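Marijke ran it again at 4 am. Attempt 375. Same towel, same table, same fold.

"You're still here," Roel said from the door. Coat on. Coffee in both hands, one of them for her, maybe.

"Method's wrong. Not the policy. The method."

He put the coffee down on the bench. Didn't argue, which scared her a bit.

Here was the thing. The Prirkel paper said score the fold at the end. One number, top down, corners matched or not matched. Kiani in Mincombe got 596 clean folds that way and everybody clapped. But a fold can score fine and be garbage halfway thru, and a bad score can be one slip in the last second. She'd watched it happen all June. You couldn't tell which from the number.

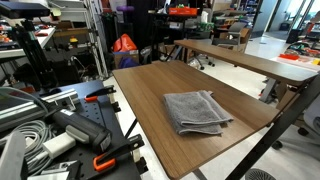

Vidbridge Stories, Issue 17

"Look at the layers," she said. "Top one's gone right. Lower one's sticking out the front. What does the score say?"

"Fail."

"Fail where?"

Roel looked at the gray towel for a long time. Drank some of what was probably her coffee.

"So you score every step," he said.

"Every step. Grasp, lift, lay, let go. Then train only on the steps taht were good. Even out of the failed runs."

"How many runs do we have?"

"200 I trust."

"Thats not a lot."

"It's four times as many steps."

He took his coat off. Hung it on the gray chair, missed, left it on the floor. Pulled the keyboard over and started cutting up the logs, badly, typing with two fingers. Marijke shook the towel out flat and set it back on the wood.

"Ready?" she said.

"No. Go."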